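Teaching by Hand: What Are We Paying For?
Speaker notes, afternoon session, Estlow

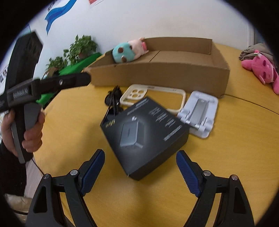 Start slow, let people find their seats. My subject is the price of a demonstration, and why I think most of us are getting it wrong. The pitch everyone in this room has heard goes like this: put a gripper in a person's hand, let them do the task, record it, and the robot learns. No code, no arm, no engineer. I've bought into that pitch twice now with other people's money. Point at the slide while saying the next bit. A charger box, a phone case, a folding stand, a couple of plush toys, a low cardboard box at the back. A four-year-old could clear that table. The question for the next half hour is how much a robot knows after a grown adult has shown it how.

Who I am: keep it short. I ran the teaching trial at Tosden, and before that I did remote control work at Lapiņa. I don't sell either method. Say this early, people relax.

First point: a demonstration records the hand and loses the reasons.
When a person goes for a box, they've already decided which side to take it from and how hard to squeeze. None of that is written down. You get a path through space and a jaw opening. At Tosden we collected 200 demonstrations of one packing task. I watched all of them. In a good share, the person changed their mind halfway and went in from the other side. The recording has no note saying "I changed my mind." The model got both versions and learned to hesitate.
(Pause here. Last time somebody laughed and I talked over them.)

Second point: people are too good at this.
Give someone a clumsy tool and within an hour they're making up for it. They tilt the wrist, they nudge the object against something, they use the tip of one jaw as a poker. Looks great on playback. Then you put the same motion on an arm that can't bend that way and it stalls. We threw out a whole morning's work for this. Britt-Marie Aasen argued at the time that the tricks were the valuable part and we should have kept them. I still disagree, but she's in the audience, so give her side fairly.

Third point: remote control fails differently.
With remote control you know the arm can do the motion, since the arm did it. Fine. But the operator is slow and can't feel anything, and gets tired quickly. Our operators were useful for the first part of a shift and then got sloppy. One of them closed on thin air 6 times in a row before asking for a break. Those went into the training set too, until Jurgita Žukauskas went back through and pulled them.
If anybody asks which is cheaper: handheld, per demonstration, easily. Per demonstration you can use, I don't know, and I'd like to see the numbers from anyone who says they do.

Fourth point: the test is usually rigged.
Nobody means to cheat. You collect on a table, then you test on the same table, under the same lamp, with the same toys. At Tosden we hit 10 out of 11 on our own table and put that on a slide. Then we moved the setup to the next room and stopped counting. Ask vendors one thing: was the test table ever in the training recordings? Watch how long the answer takes.

Stastus story. Only if there's time. They asked us for a quote on "teaching" a robot to sort returns. I asked what a correct sort looked like and got three answers from three people on one call. No amount of demonstration fixes that.

What I'd do now.
Write down the rule for the task before anyone picks up a gripper. Have the person say out loud when they've made a mistake, and cut that take the same day. Keep one room you never record in. Use both methods on one small task before signing for a large one.

I'm not saying it can't work. I've seen a few short tasks hold up for weeks, and I'll name them if asked. Most of what I've been shown was a good video.

Questions. Repeat each one into the mic, the back row couldn't hear last time. If the one about simulation comes up, send it to Jurgita.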